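Sock folding with the hand grippers: my tips 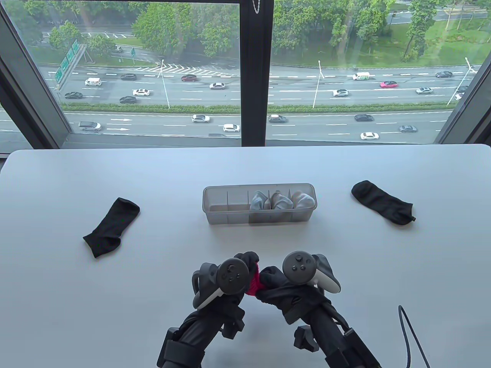
Last changed: 9 Jul 2025

I've been recording sock runs for the Hidanside set since April, and I'm still fussy about them! Start with the box on the table and the loose socks laid flat on either side, well apart so you never pinch two at once. Fill from the right-hand end. Roll slowly - the model copies your dithering too, so if you lose the toe, bin the take and go again.

Black socks on a white top are lovely to work with. Pale ones want a darker cloth under them (Dénes swears by an old tea towel).

Keep the cable out to your right, and wipe lint off the fingertips every 8 takes. I stop after six goes with the same sock and swap it for another pair. We're at 900 good takes now and Norbert wants 3000, so do send me your spare socks.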